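Robotics club notebook, 2021-05-12

Marta and Libor want the towel task ready for the Oranthorpe student round, so that was the whole session. Same setup as before: green felt, one washcloth, one spoon tucked in the folds. I got to drive first (yay!) and went straight for the tall fold. 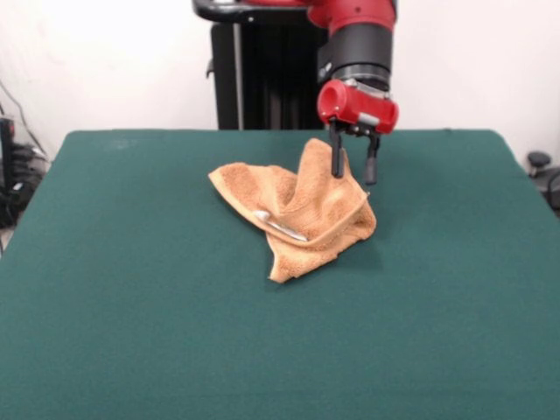

Approach height

Libor's script parks the arm well back by the wall, and I like it – you get a clear look at the cloth before anything comes down. Zuzana thinks it parks too far out and eats our time. We get 170 seconds a run, so she may have a point. I'll try 18 mm less clearance on the way in and see if anyone screams.
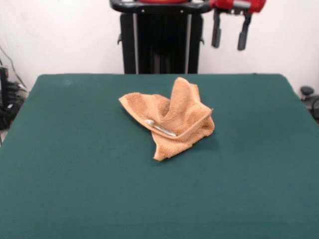 Gripper up and open, towel and spoon on the felt.

Štefánia's fold finder is my favorite thing this month. She's trained it on 791 labeled pictures, almost all of them flat cloths, so bunched ones are still a gamble.

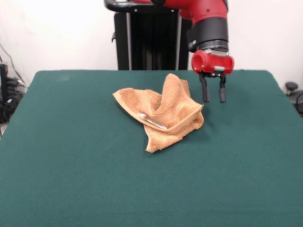 My job for next time is the scoring sheet, and I keep going back and forth on what counts as a find. Do we give points for any visible metal, or only for the whole spoon? With the handle running under a flap like it does now, I'd say 2 points for spotting the bowl and the rest for getting the cloth off. Přemysl wants to see the draft before I send it around.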